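Playroom Safety Checklist: Wooden Shape Boards
Room: Corton, tabletop toys
Checked: August, second round

I was told this form would take 11 minutes. It took longer, mostly because half the boxes ask whether a toy "meets expectations" and never say whose. Comments are mine.

Board sits flat on the table: OK
Shapes match the cutouts: OK on paper. See comment under item 3.

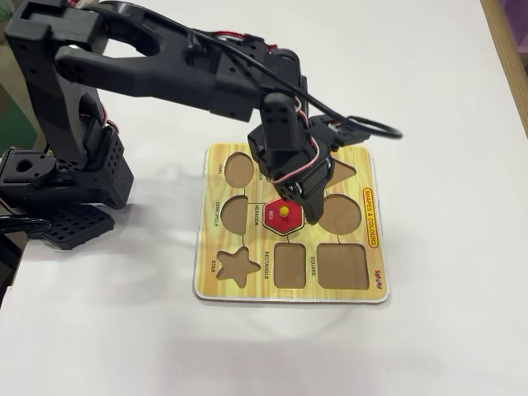
Inspected and written up by
Ogundipe, toy and equipment checks

1. Corners and outer edge
Ran a thumb along all four sides. No splinters. The form says "smooth finish throughout," and I won't sign for throughout. Marked: PASS, outer edge only.

2. Printed surface
The yellow wood-grain print looks fine now. Vorkent's care sheet calls it wipe-clean. I've read that about plenty of boards that bubbled by winter. Marked: PASS, recheck next round.

3. Cutouts
Oval, pentagon, triangle, half circle, hexagon, large circle and so on, three rows of three. Check that crumbs aren't packed into the bottoms — a piece that rides high gets hammered in, and then the rim goes. I don't believe the claim that children "self-correct" a bad fit. Marked: PASS. 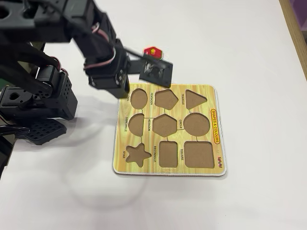
Can we skip the knob pull if the piece is new?
Do it anyway. A new knob can be badly glued, and a loose knob is the part most likely to end up in a mouth.

4. Knobs
Pull straight up, then twist both ways. Any movement at all is a fail. The old form allowed "slight play," a phrase I have crossed out on some 6 copies so far. Marked: PASS for the red hexagon. Other pieces go on their own lines.

5. Painted faces
Look for chips where the color meets the bare rim. The Povberg sheet says the paint is safe for mouthing. Maybe so, but the batch number on the sheet is 777 and the one on our delivery note is 285, so I can't call that proof of anything. Marked: HOLD until the right sheet turns up.

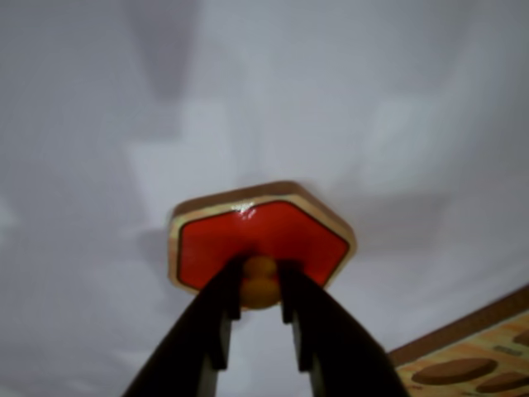 Item 4, red hexagon: yellow-orange knob and natural wood rim.

6. Storage
Pieces go back in the board, board goes on the low shelf. A bin of mixed pieces doesn't count as storage, whatever the last checklist said.

Overall: usable once item 5 is cleared. Do not tick "all items satisfactory" on the cover page before then.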